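Zaler Kitchen Cell, sim edition: a review after one long September

Overall: 3 out of 5, and one of those is for the corn.

I bought the Zaler Kitchen Cell to practice setting up a robot hand without breaking a robot hand. I have done that before, in real life, and the invoice is still on my fridge. Zaler sells this as a complete virtual work cell: one arm, one black four-fingered hand, a kitchen's worth of counters and fixtures, and a setup tool called Prastier that is supposed to walk you through homing, joint limits, contact settings and task placement. What you get is most of that, plus a manual written by someone who has met a kitchen once, at a party.

Install was painless. The download took 13 minutes on my connection and the license key worked on the first try, a sentence I have never before typed about simulation software. Prastier then asks you to choose a station. There's a stove, a stretch of plain counter, and the sink. The manual recommends the counter for beginners. I picked the sink.

The sink is where this thing either earns its price or doesn't. A flat counter forgives a sloppy setup. Two basins with steep walls will find every error in your wrist offset and then let you hear about it in the collision log. My first run logged 54 contacts before the fingers got anywhere near the task object, most of them with the rim. I had typed the tool offset in inches. Prastier wants millimeters and mentions it in gray type on a gray panel.

Once the units were sorted, I did the homing routine again from scratch, tightened the joint limits on the wrist so it would stop trying to come in flat, and moved the approach point so the hand enters from the right, well clear of the faucet. I'd suggest doing it in that order. If you set the approach first and then re-home, Prastier quietly keeps the old approach and you get to spend your evening wondering what you've done to deserve this.
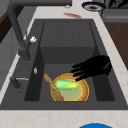

Sink station, lower basin: the hand over the wooden bowl, corn and spatula in residence.

The bowl is a good test piece. It's round, the ear of corn lies in it at whatever angle it pleases, and the long spatula leaning across the left side makes sure you can't just swing through and hope. Coming in from the right leaves you the side without the handle. I got the fingertips hovering over the bowl, right by the corn, and from there the rest is contact tuning.

Contact tuning is also where I started talking to my monitor. The default grip stiffness is 1000, in units the manual declines to name, and at that value the hand treats an ear of corn like a walnut. Bring it down a good deal before you try to close the fingers on anything. Friction has its own slider, on a different tab, under "Appearance." I have no theory.

Looks are fine. The counter has speckles, the sink is a believable dark gray, and somebody modeled the husks, bless them. The lighting goes murky around a black hand over a gray sink, though, and I'd pay extra for a setting that tints the fingers while you're lining things up. I ended up working with the contact overlay on nearly all the time.

Upkeep is better than I expected. Saved cells reload exactly as you left them, mistakes included, and the re-home check at startup takes less time than finding my glasses. One update reset my joint limits to factory values without asking, so export your config before you let it update anything.

I also tried Hajji's plug-in for copying settings between stations. It copied them. It copied the sink approach to the stove, too, and the arm did something over the burners I'd rather not describe. Celtton makes a similar one that I haven't tried yet.

Pros: stable, quick to load, a sink that teaches you something.
Cons: the units, the gray panel, the friction slider's living arrangements.

Would I buy it again? Yes, at the sale price. Full price, I'd want a manual.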